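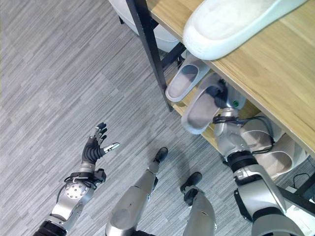
Forum > Wallets & Exchanges > Fees and Withdrawals

Moving off Billura before December, hardware wallet or just another exchange?

plerach_pete
So I've had everything sitting on Billura since I started buying and I keep reading that I shouldn't. They're changing the fee schedule in December and I figure if I'm going to move, now's the time. It's mostly ether with a little bitcoin I bought on a whim. I paid 11 bucks to withdraw a tiny amount last week just to see how it goes and that hurt, not gonna lie. Do I get a hardware wallet or do I open an account at Prodton and let them deal with it? I'm not a tech person. I can follow instructions if they're written for grownups.

Ruairi Gillies
Hardware wallet, every time. If it's on an exchange you have an IOU. I've used a Usuga for 2 years and the only thing I ever had to do was update it. Write the seed words on paper, two copies, two different buildings. Don't type them into anything, don't photograph them, don't email them to yourself.

gasfeegrump
I'm going to disagree with Ruairi like I do in every one of these threads, lol. For somebody holding a small amount who says he's not a tech person, the most likely way to lose it is losing the words. My brother-in-law threw his out with a box of tax papers. Prodton would at least have let him reset a password.

Ruairi Gillies
And when Prodton freezes withdrawals for a weekend "for maintenance"? I sat through one of those on a different exchange and I didn't sleep much. Your brother-in-law had one copy. I said two.

gasfeegrump
Two copies means two places for the cleaning lady to find it.

Maritza Puma
You two need your own subforum.

Pete, a couple of practical things whichever way you go. That 11 bucks was probably a flat withdrawal fee from Billura on top of whatever the network was charging, so it costs the same if you move a little or a lot. Do one small test, which you already did, and then move the rest in one go. Don't chop it up into ten pieces. I did that when I started and paid for it ten times over, and I only had a few hundred dollars in there to begin with!

Also check which network Billura is sending on. There's a dropdown on the withdrawal page and it doesn't always default to the one you want. If the receiving side doesn't support it you're going to be writing to support for weeks.

plerach_pete
OK the dropdown thing scares me a bit. I just looked and there are three choices and I have no idea which one I used for the test. It did arrive though?

Maritza Puma
Then open your withdrawal history, click on the test one and it'll show the network. Use that same one to that same address. And compare the first few and last few characters of the address before you hit send. I check the middle too but I'm paranoid.

nodenotnerd
Where did you send the test, by the way? If you've already got a wallet that works I don't see what you're buying.

plerach_pete
Phone app, the Plerach one (hence the name, I signed up here to ask about it and then forgot to ask). Is that no good?

nodenotnerd
It's fine for spending money. I wouldn't keep savings on it. Same as I wouldn't walk around with my savings in my jeans.

gasfeegrump
Phone wallet has the same seed words problem, just so we're clear. Did you write them down, Pete?

plerach_pete
...I'm going to go do that now.

Ruairi Gillies
Two copies.

Reader comments

Dot_in_Dayton: Had the same dropdown confusion with the bitcoin part. Check that one separately, the choices were different for me.

m_okerlund: Still on Billura and staying put. I trade too often for a hardware thing to make sense. Turn on the withdrawal whitelist if you stay, it's under security settings.

tinwhistle: Did Pete ever find his words?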